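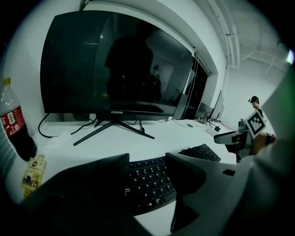

I gave up my evening screen for the whole of February, and a few of you asked me to write down how it went, so pull up a chair.

Some background first. I work at a desk all day, and by dinner my eyes feel like they've been rolled in sand. Then (you can guess) I'd eat, do the dishes and go right back to a screen until bedtime. Looking at recipes I'd never cook, mostly. Or pricing couches. We don't need a couch!

So the rule was simple. Everything off at 8, phone in the kitchen drawer, and no peeking until breakfast. My friend Araceli Arrieta did it along with me, and we were allowed to call each other on the landline at her mother's place, which felt like being in ninth grade again.

The first week was awful. I wandered. I reorganized the spice shelf and found 14 jars of things I couldn't name by smell. I went to bed way too early and then lay there wide awake at 4 in the morning, thinking about a dentist appointment. Araceli lasted until Thursday, cheated with a baking show, confessed, and started over.

Week two I found the mending basket. I'm no good at sewing, but I can do a button, and I did all of them, including the ones on a coat I haven't worn since we moved here. I also picked up a fat mystery from the library swap cart, one of those with a family tree in the front, and got so wrapped up in it that I burned a pot of rice. Worth it. If anybody wants it next, it's on the cart again, with a tea stain on the back cover that was there when I got it (mostly).

By the third week Baxter, our old beagle, had figured out that lights down and no glow meant a second walk. He now stands by the door at ten past 8 and sighs at me. We do the loop past the ball field and come home by the creek, and I've met more neighbors that way than in the last few years put together. Hello to Patricio Segura and the two little girls with the flashlights!

I did slip up, 19 days in, over a basketball game. I'm not sorry, it was a great game.

Am I still doing it? Kind of. Weeknights yes, weekends no. My eyes do feel better in the evening, and I fall asleep faster, though I still wake up for that dentist.

If you want to try it in March, Araceli and I are going again and she'd love more company on the phone. Drop me a note or just catch me on the creek path. Bring a treat for the dog.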